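Accueil | Archives | Fil précédent | Fil suivant | Répondre

Liste : manip-demo
De : Renata Lucero
Date : 2 février 2022
Objet : Re: démonstrations à la pince, sachets souples

Bonjour Phúc, bonjour à tous,

Phúc Lò a écrit :
> On a 263 démonstrations à la pince tenue en main pour les
> sachets, et le bras rate encore la prise quand le sachet est
> dans un coin de la vue. Faut-il monter à 1000 ou repasser en
> téléopération sur le Gralterik ?

Je ne repasserais pas en téléopération. En novembre nous avions fait 200 essais de cette façon pour Clekach, et les opérateurs hésitaient tellement avant de fermer les doigts que la politique apprise hésitait aussi. À la main, le geste est plus franc.

Je regarderais d'abord les positions de départ. Dans ton lot Hứa, presque toutes les démonstrations commencent avec le sachet entre les mors. Le bras n'a donc guère appris à aller le chercher. Reprends une série en partant mors ouverts, sachet loin en haut à gauche, puis à droite, et approche sans t'arrêter en route. Avec 600 démonstrations bien réparties, je pense que tu peux te passer du reste.

Vérifie aussi le revêtement des doigts - chez nous il se décollait sur le bord et le sachet glissait à la fermeture.

Le script de tri est dans le dépôt Wutthorpe, dossier « départs ».

Renata

Commentaires (2)

pl_atelier : Merci, je refais une série avec les départs dans les coins.

mdv : Même problème ici avec des sachets brillants. On a changé l'éclairage avant de toucher aux données. 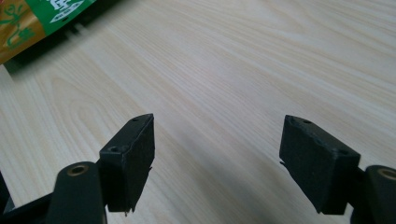
Départ mors ouverts, sachet vert en haut à gauche de la table.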